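Gray grout drying in two shades on a hexagonal tile wall

Posted in December by hexwall_north

I regrouted a bathroom wall covered in small off-white hex tile. The old grout was raked out to two-thirds of the tile depth and vacuumed. The new grout is Takus unsanded, gray, mixed by hand in four batches from the same bag. The wall was done in one day, left to right.

After curing, the left part is clearly lighter than the right. There is no hard line between them except in one spot, which matches where I stopped one batch and started the next. The grout is firm everywhere and I can't scratch it with a fingernail.
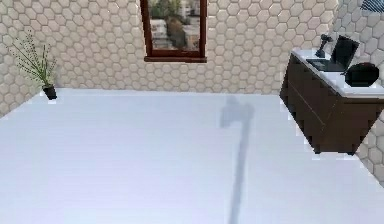 I used a bucket and one sponge for the whole job and did not measure the water for the last two batches. The bag says to wait 13 minutes before the first wipe. I probably waited longer than that toward the end. The room was at normal heating temperature with the fan off.

What I want to know is whether this will even out with time, whether a sealer will hide it, or whether I have to rake it all out again. I already have an unopened bottle of Grikex penetrating sealer. I would prefer not to rake again because the joints are narrow and I chipped a few tile edges the first time.

flatset

It won't even out much. Cement grout gets its final color from the amount of water in it while it sets. More water in the mix, or a wetter sponge, brings fine material and salts to the surface and the joint dries lighter. Drier mix and late wiping leave it darker. You had both on one wall.

Do not seal it yet. A penetrating sealer does not add color. It will lock in what you have, and after that a colorant won't bond.

Work in this order:

1. Find out if the light area is only surface haze. Dampen one joint in the light area with plain water. If it turns the same color as the dark area and goes light again as it dries, the deposit is probably on the surface. If it stays lighter while damp, the color goes deeper.

2. For surface haze, use a sulfamic acid cleaner made for grout, mixed at the weakest strength on its label. Wet the wall first so the joints don't soak up the cleaner. Work a small patch with a nylon brush, rinse twice, and leave it overnight before you judge it. Test in a corner. Don't use this on marble or any other stone. 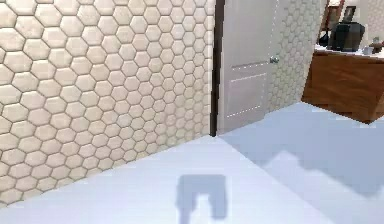

3. If the color goes deeper, use a grout colorant. This is a water-based epoxy coating, brushed into the joint and wiped off the tile face before it sets. Buy one that matches the darker area, as going darker covers better than going lighter. On small hex it is slow. Expect several evenings for a full wall.

4. Wait for the cure time on the colorant label before any water touches it. With most colorants you skip the sealer completely.

Raking is the last option. It is only needed if the grout is soft or powdery, and yours is not.

oldmortarbox

Same thing happened to me with a different brand. I left it alone and stopped noticing after a month or so. The store in Inen told me to put sealer on it and the sealer did nothing for the color.

thinset_ratio

Mostly agree with flatset. Some additions, in case you ever grout the rest of the room:

1. Weigh the water. Half a batch means half the water, on a scale. Pouring until it looks right is how four batches become four colors.

2. Dry-blend the whole bag before you take any out. Pigment settles in transport.

3. Let the mix slake for the time on the bag, then stir again without adding water. If it stiffens in the bucket, throw it out.

4. Change the rinse water every 12 square feet or sooner, and wring the sponge until it no longer drips. Wipe diagonally to the joints. On hex there is no true diagonal, so use light circles and don't dig.

5. Stop a batch at an inside corner or at a door frame. A color change at a corner is hard to see. In the middle of a wall it shows from across the room.
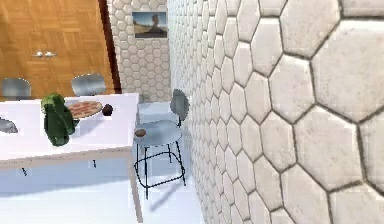
6. Leave the corner joints and the joint at the floor empty of grout. Fill them with color-matched silicone once the wall has cured.

I would also do the damp test in more than one place. With four batches you may have haze in one area and a real color difference in another, and the acid cleaner will only fix the first.

Related

Sanded or unsanded grout for joints under 1/8 inch
Removing silicone from matte tile
Mirzaei oscillating blade, how long does it last on grout
Cutting hex tile sheets around an outlet box
White deposit coming back after cleaning

Contact | Rules for posting | Copyright the site and its posters | Back to top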